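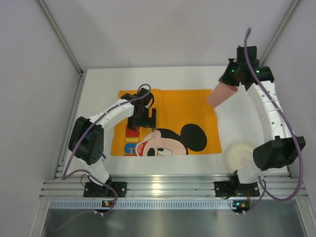
Kaiwen Duan had wanted to swim the lake at Udton ever since he was old enough to see the far side of it, and now it was August and he was fifty-one and he was finally going to do it! He had told everybody. He had told the woman at the bakery and the man who read the meter. He had packed his bag the night before like a boy going on a school trip: goggles, the flask, two bananas, a jar of goose fat his aunt swore by, and the orange towel with Mickey Mouse's big face on it, the nose pointing left and the red mouth wide open. His daughter had chosen it years ago and he wouldn't have dreamt of taking a plain one. A towel like that could be spotted from the middle of a lake, and he meant to look for it.

The bus climbed up through Nistor with all its windows down. What a morning it was! Hay in the fields, somebody's goats on the road, the driver leaning on the horn and singing between blasts. Kaiwen sat at the front with the bag on his knees and read the painted sign at the pass, as he had read it every summer of his life. UDTON WATER, 3,306 METRES SHORE TO SHORE. He said the number out loud. The girl across the aisle looked up from her phone.

"Are you swimming it?"

"I am," said Kaiwen.

"My gran did that," said the girl. "She said the middle's the best bit."

He thought about that all the way down the other side. He had only ever imagined the two ends.

At the landing stage old Ramex was waiting with the rowing boat. Ramex wasn't his real name, it was the name of the outboard motor he had once owned and talked about so much that it stuck to him, long after the motor went to the bottom. He rowed everywhere now and had shoulders like a wardrobe.

"Water's lovely," said Ramex. "You've got fat on your ears."

"It's goose."

"I can smell that it's goose."

Kaiwen spread the towel over the rail, with the ear up, and walked in. The cold took hold of his ankles, then his knees, and then he did what he'd always told his daughter to do and stopped thinking and fell forwards. Oh, it was marvellous! It was like being rung. He came up shouting and Ramex shouted back, and off they went, the boat creaking along on his left.

For the first stretch he swam much too fast, out of pure happiness. He could see his own hands going in, green and then gold. He could hear the church bell at Ciltisura over on the far shore, nine strokes, thin as a spoon on a glass. After that his arms began to complain and he settled into something slower, breathing every third stroke, boat, sky, boat, sky.

"Banana?" called Ramex.

"Not yet!"

"I'm having one, then."

And the girl's grandmother was right. Somewhere out there the bottom dropped away and the water turned so dark and so clear that he felt he was flying over a country at night. He rolled on to his back. There were hills all the way round him, every one of them, even the little bald one you couldn't see from either side. He had lived here all his life and had never met that hill! He lay there laughing with his ears full of water. When he turned over to look for the towel, there it was, a speck of orange on the shore behind him, so small he could have covered it with a grain of rice.

"You all right?" said Ramex.

"There's another hill!"

"There's always been another hill. Swim."

He swam. It hurt quite a lot, and he sang in his head to get through it, the bus driver's song, though he only had half the words. When his fingers touched weed he couldn't believe it, and then they touched gravel and he had to. He crawled out at Ciltisura on his hands and knees in front of a family eating plums. They gave him one. It was warm from the sun and he ate it in two bites, shivering all over.

"Where's your towel?" said the smallest child.

Kaiwen looked back across the lake, and so did Ramex, resting on his oars.

"I'll row you," said Ramex.

"No," said Kaiwen, wiping the plum off his chin. "Give me ten minutes and the other banana."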